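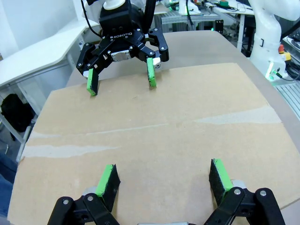
Page 3

About Steltton School of Bookbinding and Paper Conservation

Steltton is an independent school offering instruction in bookbinding, box making and the repair of paper. It was established by Beathag Gillies, who taught evening classes in a rented shop before moving the program to its present home on Landon Street. The school is governed by a board of directors and led by its principal, Struan MacRitchie.

Our purpose

The school exists to teach hand skills to adults who wish to use them, whether at a library, in a private workshop or at home. No earlier training is required for the foundation year. Applicants to the advanced year are asked to submit three finished bindings and to attend an interview.

Programs of study

The foundation year covers folding, sewing, case binding and the making of simple enclosures. Students work first in board and cloth, and begin leather in the second term. The advanced year is devoted to repair – washing, mending, rebacking and the care of damaged sewing – and each student completes one long project under the guidance of a tutor. Enrollment across both years is limited to 54.

Short courses are held each July. They include marbling, paste papers and an introduction to the clamshell box. A separate fee applies, and tools may be borrowed from the school for the length of the course.

Faculty

Catriona Mowat directs the foundation year and teaches sewing structures. Greer Leckie is head of conservation and supervises all advanced projects. Jessie Mowat teaches finishing and gold tooling, and also keeps the school's collection of hand tools, a large part of which came from the former Doležal bindery.

Library and collection

The Lisar Reading Room holds 885 volumes on the history and practice of the book trades, together with sample boards, trade catalogs and student work from earlier years. It is open to enrolled students at all times when the building is open, and to outside readers by appointment. Books may not be removed from the room.

Tuition and aid

Tuition is set each spring by the board. Financial aid is granted on the basis of need, and over 80 students have received support since the fund was created. Forms are available from the school office and should be returned with the application.

Visiting

Prospective students are welcome to tour the studios during term. Visits should be arranged in advance with the school office – please state which year of study is of interest, so that a member of the faculty can be present.

Last revised September 2024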